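6. When the gripper won't let go of a bag

I put this section in after a bad Friday on the Stistside bench, when the arm tried to drive home with a zip-top bag still in its fingers. The Sostard software thought it had released. The bag disagreed, and I lost a bag of fruit and a good wrist cable.

Caution: hit the stop button before you put your hand anywhere near the fingers. Pausing the program in Firedar isn't enough - the arm can still finish its last move.

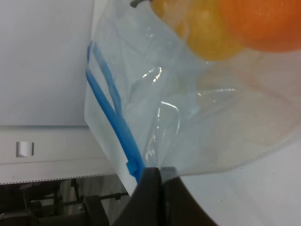 Fig. 6: Bag film pinched between the fingertips, at the zipper end.

If you get the "release not confirmed" fault:

1. Press stop and wait for the status light to go red.

2. Hold up the weight of the bag with one hand. Fruit is heavier than you'd think, and thin film tears fast once it's creased.

3. Open the fingers with the manual knob. Don't yank the bag! I did, and got a strip of plastic wedged in the seam that took me ages to pick out with tweezers.

4. Wipe both fingertips with a dry cloth.

5. Check the grip setting. Mine had crept up to 1000. For bags I keep it at 400, and I'd never go over 500.

6. Clear the fault, then run one open and close with nothing in the fingers.

Note: try to grab a bag away from its zipper. If it has to be the zipper end, slow the lift right down.

If the fault comes back straight away, leave the arm stopped and send the log to Jirayu Sukprasert at Kamolrat. He'll want the whole file, so please don't trim it.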